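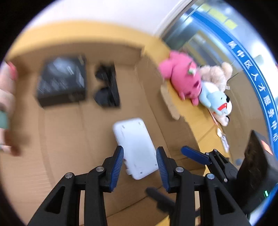
图1 敞开的纸箱与白色长方形设备

包装工程导论 第6讲讲义
瓦楞纸箱:从一张纸到一个箱子

上一讲我们讲完了纸浆和抄纸,留了个尾巴:为什么同样是纸,复印纸一捏就皱,做成瓦楞纸箱却能在仓库里一层层码上去?这一讲就来回答它。说真的,这是全学期我最喜欢的一讲,材料便宜,道理漂亮,随手拆个快递就能验证!

请带一把直尺、一把裁纸刀,还有一只你家里不要的纸箱。箱子旧一点没关系,旧的更好,能看到折痕和受潮的痕迹。

一、瓦楞纸板的构成

最常见的单瓦楞纸板由三层纸粘成:外面纸、瓦楞芯纸、里面纸。外面纸和里面纸合称面纸,是平的;芯纸压成波浪形,夹在中间。再往上加,一层面纸一层芯纸交替粘合,就有了五层的双瓦楞、七层的三瓦楞。

把面纸想成工字钢的上下翼缘,把芯纸想成腹板。弯曲的时候,外侧面纸受拉,内侧面纸受压,芯纸负责把两层面纸撑开、保持距离。距离越大,抗弯刚度越高,而且不是按比例涨,弯曲刚度大致随厚度的平方增长(面纸不变的前提下)。几层薄纸,中间多半是空气,却能硬成这样,第一次算出来的同学往往要再算一遍。

请大家裁一条纸板,先沿着楞的方向弯,再垂直于楞的方向弯。手感差别非常大。使折痕与楞平行的弯法很容易折下去,使折痕与楞垂直的弯法就很费劲,最后面纸会突然起皱。这个“突然”后面还要讲,它叫局部屈曲。

二、楞型

楞型用字母表示,字母顺序和楞的高低没有关系,纯粹是历史上出现的先后,别去硬推规律。

A楞:楞高最大,单位长度内楞数少,缓冲好,竖向抗压也好,但平面方向容易压扁。
B楞:楞低而密,表面平整,平压强度高,适合罐头一类本身就硬的内装物,也适合模切。
C楞:高度介于A和B之间,运输箱里用得极多。
E楞:更细更密,印刷效果好,常见于小型电器和日用品的销售包装。
F楞:比E楞还细,已经接近厚卡纸的手感了。

双瓦楞通常把两种楞型搭配起来,例如BC楞、EB楞。细楞一般放在外侧,印刷面平整;粗楞放在里侧,吸收冲击。翻翻手边的箱子,把断面对着光看,两排高低不同的波浪非常清楚,很好看。

三、楞的方向

运输箱的侧壁上,楞一般是竖着走的。原因很直接:码垛时箱子受的是竖直压力,竖着的楞像一排并列的小柱子。如果把楞横过来,侧壁受压时芯纸像手风琴一样被折叠,强度会掉下去一大截。

但并不是所有箱子都得这么做。有些内装物自己能承重,箱子只管把它们拢在一起;有些托盘式的浅箱为了省料排版,会选横楞。判断的时候先问一句:压力由谁来扛?

四、箱型

课堂上只要求掌握两大类。

开槽型箱。一张纸板,压线、开槽,粘或钉一个接头,上下各四片摇盖。最经典的是0201型,外摇盖在中缝处对接,用胶带封住。它排版紧凑,几乎不浪费纸板,出厂时是折平的,运输也省地方。0203型则让外摇盖完全重叠,底部更结实,耗料也更多。

套合型箱。箱盖和箱体分开,像鞋盒那样扣上。侧壁成了双层,抗压好,开合方便,成本也高一些。

画展开图时,压线的位置要给纸板厚度留余量。纸板折过去以后,内尺寸会比压线间距小一点,外尺寸会大一点。所以图纸上一定要写清楚标的是内尺寸、外尺寸还是制造尺寸。每届都有作业在这里翻车,做出来的箱子盖不上,或者晃荡得厉害。

五、三个常用强度指标

边压强度(ECT):把一小块纸板立起来,沿楞的方向加压,直到压溃,结果以单位长度上的力表示。它和整箱抗压关系最密切。

耐破强度:用橡胶膜顶破纸板所需的压力,反映面纸抵抗戳破和撕裂的能力。

戳穿强度:用一个锥形角摆下来戳穿纸板所消耗的能量,模拟运输中被硬角撞击。

三者各管各的。耐破强度高的箱子不一定能码高,边压强度高的箱子也可能被叉车一角捅穿。选材之前,先弄清楚货物最怕什么。

六、整箱抗压与麦基公式

工程上常用简化的麦基公式估算空箱抗压:

P = 5.87 × ECT × √(h × Z)

P是抗压力,h是纸板厚度,Z是箱子的周长,各量单位要统一。注意周长和厚度都在根号里,而边压强度在根号外,也就是说,边压强度提高一倍,抗压就提高一倍;周长增大一倍,抗压只增大四成左右。

公式里没有箱高,这一点常常有人问。在普通的高宽范围内,箱高的影响不大,因为侧壁中部早就鼓出去了,真正扛力的是四个竖棱附近的区域。还记得刚才说的局部屈曲吗?侧壁中间先鼓,载荷往角上跑,最后角部压溃,箱子才算垮掉。所以码垛时角对角、棱对棱最结实,错缝码放虽然垛子不容易散,抗压却要打折扣。

课堂算例:Siregar纸业给Makthorpe仓库供应一批0201型箱。ECT为7 kN/m,纸板厚4 mm,周长1.6 m。代入:
h × Z = 0.004 × 1.6 = 0.0064 m²
√0.0064 = 0.08 m
P = 5.87 × 7 × 0.08 = 3.29 kN

这是实验室里空箱的短时抗压,不能直接拿去定码垛高度!仓库里要除以安全系数。本例取安全系数4,许用载荷为0.82 kN。每箱货重设为100 N,最底下那只箱子上面可以放8箱,整垛九层。请自己验算一遍。

七、湿度、时间和印刷

纸是会喝水的材料。空气湿度上升,纤维之间的氢键变弱,纸板就软了。梅雨季节的仓库和干燥季节的仓库,同一只箱子的表现可以差很远,冷链里还有反复结露的问题。

时间也不饶人。载荷不变,箱子仍然会慢慢变形,这叫蠕变。静置很久的垛子,某一天没有人碰它也可能歪下来。

印刷面积越大,压扁楞的机会越多。满版印刷尤其要当心,印刷压力会把楞顶压塌,厚度一减,根号里的h就跟着小了。手提孔和通气孔的位置也讲究,尽量避开竖棱和上下压线。

八、缓冲与固定

箱子本身能缓冲一点点,但不要指望它包办。空隙太大,货物在箱里撞来撞去;塞得太紧,冲击又直接传进去。常用的做法有瓦楞隔板、纸浆模塑托、折叠纸衬垫。Funavley陶器包装用的是插格隔板,楞向全部竖直,隔板顺便分担了码垛压力,一件东西两个用处,设计得很聪明。

九、课后练习

1. 量出你带来的箱子的长、宽、高(内尺寸),画出0201型展开图,标明压线、开槽和接头。
2. 判断楞型,说明你的依据。断面照片或手绘均可。
3. 某箱内尺寸未知,周长为1.6 m,纸板厚度换成原来的四分之一,其余条件同上面的算例。求P,并说说这种箱子适合装什么。
4. 用Uka纸板样册里的任意一种单瓦楞板,做一个能平放40本练习簿的套合型箱。不许用胶带,插扣结构自己想。
5. 把同一块纸板裁成两条,一条放在浴室过夜,一条放在干燥的抽屉里,第二天比较弯折手感,写三五句话。

第4题鼓励大家放开了做,折坏几张再正常不过,草模也请一起交上来。

下一讲讲纸浆模塑,请提前找一个鸡蛋托,观察正反两面的纹理差别。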